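I'll say it: the best thing our club did this year was stop building for the December competition and spend 6 weeks just picking things up. Boring, right? I thought so too, and I was the one who suggested it!

We're a small bunch at Tornasano, and everybody wants to jump straight to code (me included, I love code). But a couple of hours with the grippers in your own hands and you start noticing stuff, like how much you lean on your fingertips for a plain little ball. 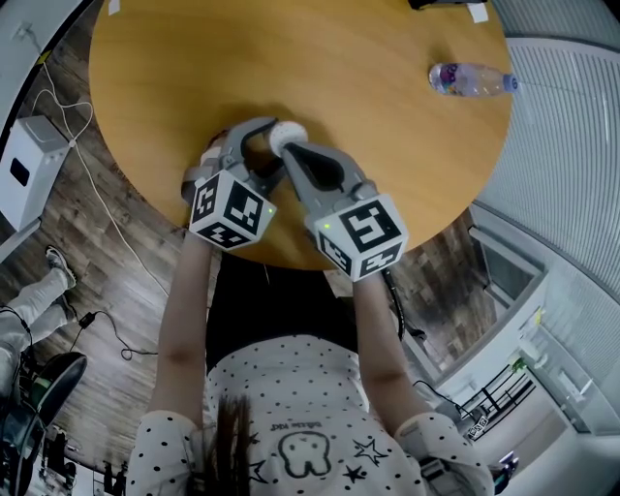 So no, I don't think practice like this is wasted time. I'd take it over another slide deck any day, and I hope next year's club keeps it.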